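Unit 7. Fault Analysis in Bimanual Cloth Handling
Course: Robot Safety and Reliability, Tuvano program
Reading before the session: Condberg workbook, chapter on protective stops

7.1 Background

Folding is a hard case for fault detection. A rigid part that slips from a gripper usually changes the measured load enough to be noticed. A single layer of cloth weighs almost nothing, and its loss is well inside the noise of most wrist force estimates. The controller then continues a coordinated motion on the assumption that both grippers hold the same piece of fabric.

The incident treated in this unit took place on the Trilach two-arm cell in September. No one was hurt. One gripper cable was damaged and the cell was out of service until the cable and its connector had been replaced.

7.2 Sequence of events

The log starts at the approach to the cloth. Times are in seconds from the start of cycle 607.

0.0 Both arms leave the ready position.
4.2 Right gripper reports closed. Finger position is consistent with fabric between the fingers.
4.9 Left gripper reports closed. Finger position is equal to the fully closed value.
5.1 Controller accepts both grasps and begins the lift.
6.8 Right arm reaches the fold height. A slack loop of its gripper cable catches under the wrist housing.
7.3 Joint 6 current on the right arm rises to 64 percent of rated value.
8.0 Connector pulls free. Communication with the right gripper is lost.
8.4 Protective stop.

Two separate faults are present. The missed grasp on the left did not cause the cable damage, but the cycle should have ended at 4.9, before the lift began. The snag on the right would then not have happened in that cycle.
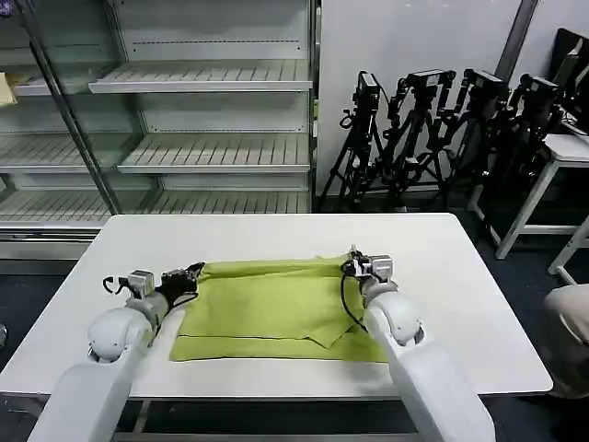
Figure 7.1. Two-arm cell with cloth on the table. Note the cable at each gripper.

7.3 Cause of the missed grasp

The acceptance test checked only that the close command had finished. It did not compare the final finger position with the empty-hand value. The check existed in an earlier version by Jireš and was removed when thin fabrics produced too many false rejects. No replacement test was added.

7.4 Cause of the snag

Cable slack had been set with the wrist at its neutral angle. At the fold height the wrist turns through a further 60 degrees, and the free loop moves toward the housing. The current limit for joint 6 was set at 80 percent, so the rise at 7.3 did not trigger a stop. The stop came only after the gripper stopped answering, when the 0.4 s communication timeout ran out.

7.5 Corrective measures

a) Grasp acceptance now requires a finger position above the empty-hand value, with a threshold stored per fabric type.
b) Joint 6 current limit lowered to 40 percent during cloth cycles.
c) Cable slack checked at both ends of wrist travel after any gripper change.
d) After a protective stop, the arms are not to be jogged until the cables have been inspected by eye with drive power off.

Measure (b) raises the rate of nuisance stops. It should be reviewed once (c) has been in use long enough to give data.

7.6 Problems for the session

1. Calculate the delay between the first abnormal current reading and the protective stop. State which part of it comes from the timeout.
2. Propose a grasp test that does not depend on finger position. List the sensors it needs.
3. Draw a fault tree with "gripper connector pulled free" as the top event.

Bring the fault tree on paper. It will be used again in Unit 8.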